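Notice to Holders of the Ayala Fragrance

The Office of Scent Allocation at Imar wishes to inform all registered households that the Ayala fragrance will be withdrawn in June. Holders are asked to return any remaining bottles to the counter on the ground floor between 9 a.m. and 4 p.m. A receipt will be issued.

Karla Tovar read the notice twice before initialing it. She had been Deputy Registrar for 14 years and had worn Ayala for all of them, as permitted under her grade. The form attached to the notice offered three replacements. She was to smell each one on a paper strip and enter her preference in ink.

"The Registrar will require a reason for withdrawal," said Mr. Salminen, who had brought the papers up.

"The reason is stated in the annex."

"The annex is blank, Ms. Tovar."

She turned to it and found that he was correct. A blank annex was not without precedent, but it had to be certified as blank, and the certificate had to bear the signature of the officer who had failed to fill it in. She looked for the name. The withdrawal had been proposed by Peter Jireš, Senior Blender, whose retirement had been entered in the ledger that same morning.
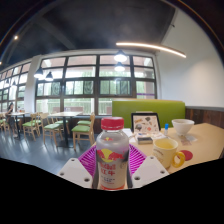

The returns began the following week. Holders came with bottles wrapped in scarves and handkerchiefs. Natalia Figueroa, at the counter, recorded the level of liquid in each and wrote out the receipts by hand. By the close of the period she had accepted 136 bottles. The ledger showed 137 in circulation.

A letter was sent to Mr. Jireš at his address in Plisport, under reference 2718. He replied promptly and on plain paper. He wrote that the formula had been his wife's, that the Office had held it on loan, and that the term of the loan had ended with his service. He regretted any inconvenience to the holders. He enclosed the missing page of the annex, which set this out in the proper form.

Ms. Tovar filed the page and signed the certificate of correction. Under the heading "Bottles outstanding" she wrote the figure one, and under "Holder" she wrote her own name. The form allowed thirty days for an explanation. She opened the drawer, applied a small amount to each wrist, and asked Mr. Salminen to send in the next file.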